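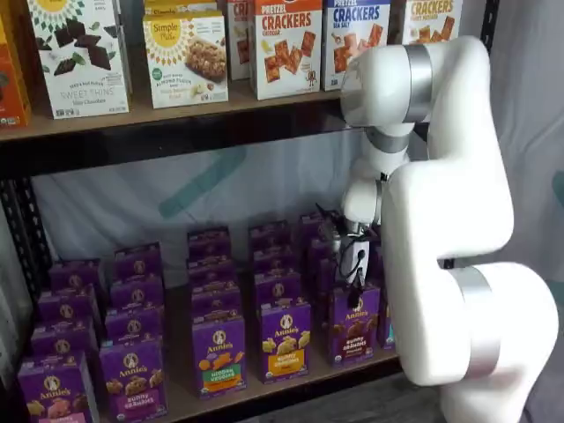 Purple Annie's boxes on the lower shelf.

Sunday, September 27, 2020

I went through three years of my own social media numbers this weekend. I had put it off because the export comes as one long spreadsheet and half the columns have names that mean nothing to me. Usman Arain sent me the template he uses for Cleladwood, and that made it bearable.

The page has 385 followers. That number has barely moved since last December. What did move is how people respond. Likes are down on almost everything I post, but replies are up, mostly on posts where I ask something simple or admit I got something wrong. My best post of the year was a correction.

Links do badly. A post with a link to this blog gets seen by nearly 80 people. The same text without a link, with the address added later in a reply, gets seen by 140. I tried this on several posts and the gap was there each time. I don't know if the network holds links back or if people just scroll past the preview card. Yuzuki Sakai thinks it's the card. She turned hers off and says it helped a little.

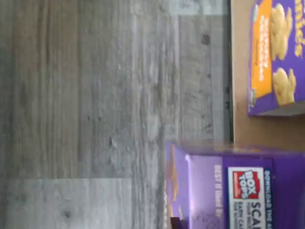

The other thing I checked was time of day. Every guide says to post in the morning. My morning posts do worse than the ones I put up after dinner, and weekends are flat whatever I do. I suspect this has to do with where my readers live -- a good part of them found me through Lungile Mkhize's newsletter, and her list is spread over a lot of time zones.

I also looked at Flisusska, the scheduling tool I pay for. It has a score for each post, and I used to chase it. I lined the scores up against the replies and could not find any pattern. I'll keep the tool for the queue and ignore the score.

So for the rest of the year I'm going to post less, skip the link in the first post, and answer every reply the same day. Genji Ichikawa asked if I would share the spreadsheet. I will, once I've taken the reader names out of it. The columns still need proper labels too, and I have no idea what "ext_rch_2" is. If you know, leave a comment.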